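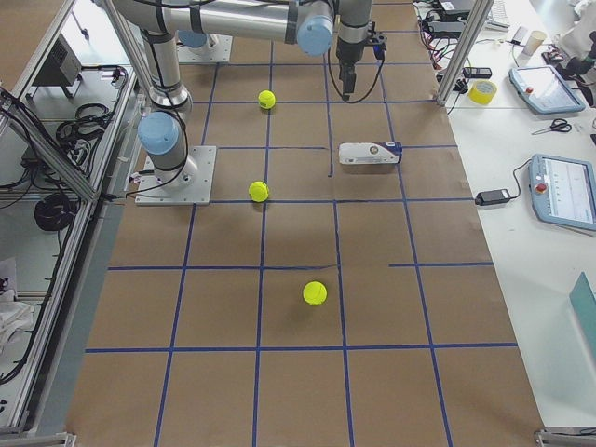

Kraft paper with the blue tape grid, three tennis balls on it

Keeping brown paper flat and tape lines straight on a big table?

Posted by Vandana Agarwal

Hi everyone, I hope this is the right section for it. I've covered a large work table in brown kraft paper and marked it off into squares with blue tape, and I'm fairly pleased with it, but the lines aren't what I'd hoped. A few of the strips are interrupted or don't quite meet up, there's a short one that just ends left of the middle, and a line over on the right gives up partway across. I got tired, I'll admit it, and my knees were complaining from leaning over.

The squares are for placing things. We set tennis balls down in one square or another and want to be able to say "second row, third square" and have everybody mean the same one. At the moment a ball might sit nicely in the middle of a square or right on a line, and then there's a debate.

So I have two worries. How do I get the lines straight and evenly spaced without spending a whole evening at it? And will the paper pucker when the weather turns damp in September? The paper is from Garg, the heavier of the 2 kinds they carry. I would love to hear from anyone who has done something like this — quilters, sign painters, anybody with a big table and some patience!

Posted by Rekha Tripathi

Hello Vandana, quilter reporting in! I've marked up more tables than I care to remember, first in my sister's garage in Grevembridge and now in my own dining room (my family eats in the kitchen and has stopped asking).

Don't measure from line to line. If you lay one strip and then measure across to the next, each little mistake gets handed along and by the far side you're a finger's width out. Start at one corner and make light pencil ticks along the whole edge with the tape measure staying put. I use 80 mm squares for my blocks, but yours may want to be bigger for tennis balls. Then do the opposite edge the same way, and after that the two short sides. Stretch a string between matching ticks, or snap a chalk line if you have a helper, and lay your tape along it.

For the tape itself, pull off a bit more than you need, hold it just above the paper with both hands, line up the far end first and then lower it all at once. Press it from the middle out. If you push it down inch by inch it wanders, and you won't notice until you stand back. I do all the long lines first, have a cup of tea, and then do the crossing ones.

As for your short strip and the line on the right, I'd peel those up slowly, pulling the tape back low over itself, and lay a full length instead. Kraft paper does like to come away with the tape, so try a corner first. If it starts to fuzz, stop and run the new piece right over the old one.

About the damp, mine does ripple a little. I leave the paper unrolled in the room overnight before I fasten it, and that has helped a good deal.

Posted by Pankaj Chauhan

just get a cutting mat with the lines already on it

Posted by Madhu Pathak

A mat that size would cost a fortune, Pankaj! I agree with Rekha on nearly everything, though I never bother with string. I have a long aluminum straightedge from Clikdale and I slide it from tick to tick, and it goes quickly once you find your rhythm.

One small thing to add for your debates, Vandana. Write letters along one side and numbers down the other, on little bits of tape so you can move them later. Then agree that a ball on a line belongs to the square nearest the letter A, or whatever you like, as long as it's the same every time. We did this for a beanbag game at my grandson's school and the arguing stopped — well, most of it. Do let us know how the new lines come out.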